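This site uses cookies to remember your settings. Accept | Manage

Drekthorpe Day Trips

README / data card
Last touched 12th September

What this is

Every outing post from the Drekthorpe blog, pulled out of the old site and put in one CSV. Beaches, boardwalks, lunch places, the odd museum, plus whatever song got posted with it. 1,782 rows. One row per outing, not per post (some posts cover a whole weekend and got split up).

Started because the old host, Arketti, was closing free accounts in August and I had a long time's worth of beach trips sitting in there. Exported in a hurry. Cleaned up in less of a hurry but still not great. See Known problems before you email me.

Files

trips.csv – the main table
songs.csv – song posts, joined on trip_id where there is one
places.csv – place names, cleaned, with nearest town
notes.txt – stuff that didn't fit anywhere
old/ – raw export, don't use unless you like pain

Columns in trips.csv

trip_id – number, no meaning, gaps are fine
month – month of the outing, not of the post. Blank if I couldn't work it out
place_id – goes to places.csv
kind – beach, walk, food, show, indoor, other
weather – my words, not measured. "gray" means gray all day. "gray-nice" means it burned off by lunch
parking – easy, ok, bad, paid, gave up
ate_at – free text, sometimes a place, sometimes just "sandwiches"
would_go_back – yes, no, off season only
body – the text of the post with links stripped out

The off season only value was Iqra Orakzai's idea and it's the most useful thing in the whole file. Half the beaches are lovely in October and a parking lot in July. 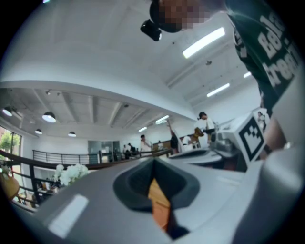 The body column keeps line breaks as a literal backslash n. Sorry. Most spreadsheet programs will show it as junk, a find and replace sorts it out. If you only want the table part, drop body first and the file gets a lot smaller.

Columns in songs.csv

song_id
trip_id – blank if the song was posted on its own
title – as typed in the post
artist – as typed in the post, so expect spelling
mood – one word, added later from memory

No lyrics, no audio, no video links. The links were nearly all dead so they came out. If a post was only a video and nothing else, what's left is a title and maybe "love this one". I kept those.

How places were cleaned

By hand, mostly. Pramila Bansal and me, two evenings at the kitchen table plus a lot of messages back and forth after. The blog called the same beach by different names depending on who was writing. The pier. The long pier. The pier with the good fries. All one place.

Rules we ended up with:

- Use the name on the sign if there's a sign
- If it's a cafe that changed names, new place_id, note in places.csv
- State beach and the town beach next to it are separate even if you can walk between them
- Warraich Point and Warraich Cove are NOT the same. Opposite sides of the headland. Parking is bad at one and fine at the other
- Anything we argued over for too long went to "unsure" and stayed there

Bruka is a restaurant. It turns up in ate_at all the time, with and without the capital. It moved once, down the hill, so early rows and late rows have different place_ids. The soup was better up the hill. Pramila disagrees and is wrong.
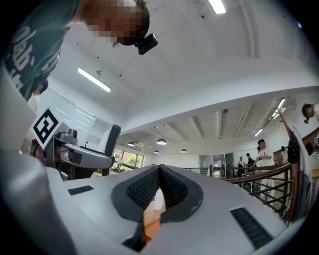

Leaning in for a look, brown wood floor underneath.

What it's OK for

Picking somewhere to go. Practice joins. Making a map, somebody made a nice one with just the beaches and colored it by parking. Teaching people what messy dates look like. Word counts, if you like words like "windy".

I've also used it to settle arguments over when we last went somewhere, works fine for that.

What it's not OK for

Anything official. Weather is one person's opinion from under a hood. Parking values are from whatever time we got there, which was usually late. Prices got taken out completly because they were years off and people kept asking. Opening hours too. Call ahead.

Please don't use would_go_back as a rating. A "no" can mean the place was bad or it can mean I got a sunburn there and I'm holding a grudge. There isn't a column for which.

Also not OK – treating this as a picture of what people around here like. It's one blog, a small bunch of people, same tastes. Heavy on beaches and fries. Nearly no hiking over a couple hours. No camping at all, never liked it.

People in the data

First names of family and friends were swapped for "friend" or "kid". Did that with a find and replace and then read through it. Staff names at restaurants removed where we spotted them. If you find one we missed, open an issue with the trip_id and don't paste the name in the issue.

Comments from the old blog aren't included. Other people wrote those.

Known problems

- The export cut body text at 1,000 characters on some rows. Ends mid sentence. The full text is in old/ for some of them, gone for the rest
- Month is missing on 14 rows. Tried. Gave up
- Curly quotes came through as garbage in the older posts. Fixed what I saw
- Trips that crossed New Year's got put in the month they ended
- "show" covers concerts and also dog shows. Should split these
- Some song rows have title and artist flipped, espescially where the band has a name that sounds like a song
- Duplicate of the Warraich fireworks post, one has the song and one doesn't. Keep the one with the song
- parking is blank for anything we took the bus to, blank does not mean easy

If you're merging version 1 with version 2, don't. The place_ids changed. Start over from version 2, it's quicker, I tried it the other way and lost a Saturday-sized chunk of my life.

Loading it

Comma separated, UTF-8, header row on top. Quotes around body. Nothing fancy. If your program asks to guess the column types say no to month, it will turn them into real dates with a made up year and then you'll be fixing that all night.

Join songs to trips on trip_id, left join, keep the blanks. The songs with no trip are most of the Monday type posts and they're half the fun.

Updates

New outings get added when I get to it. Usually a batch at the end of summer and another one after the holidays. Iqra has the keys too now so it could be more often – don't hold me to it. Changes go in notes.txt at the top, newest first.

Next up, probably:

- split the dog shows out
- tide column? People keep asking. Would have to come from somewhere else, I never wrote it down
- fix flipped artists
- a proper list of places with an outdoor shower, because that's the thing you want to know at 4 pm covered in sand

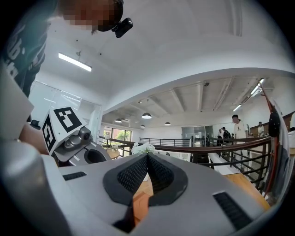
Reuse

Take it, change it, post it. Say it came from Drekthorpe Day Trips and link back if you can. If you sell a calendar out of it send me one.

Corrections

Open an issue. Put the trip_id in the title or I won't find it. Good: "wrong cove, should be Point". Less good: "the beach one is wrong". Corrections on names of places get fixed fast, corrections on my opinion of a sandwich go to the bottom of the pile.

Thanks to Pramila for the place list, Iqra for the splitting and for talking me out of a star rating. Also to whoever at the Arketti help desk sent the second export when the first one came out empty.

Shares 14 | Comments 2

Related
Warraich Cove in the off season
Where to eat when Bruka is closed
Songs for a long drive home
Moving a blog off Arketti
Boardwalk fries, ranked again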